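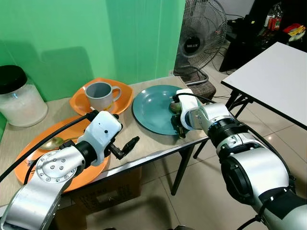 Figure 1. Table with a teal-blue plate against a green wall.

Category: Community Events and Programming
Print this page | E-mail this page
Search this site Enter keywords Go

Chapter 20
Planning Public Events in Small Towns

A town event begins with a date, a place and a sponsor. In Drollgate, the August street fair drew 600 residents in its first year, although the planners had prepared for 200. This chapter follows that fair from permit to cleanup — with attention to parking, notices and food stands — and closes with 21 review topics. Students should read the town's permit form before they begin.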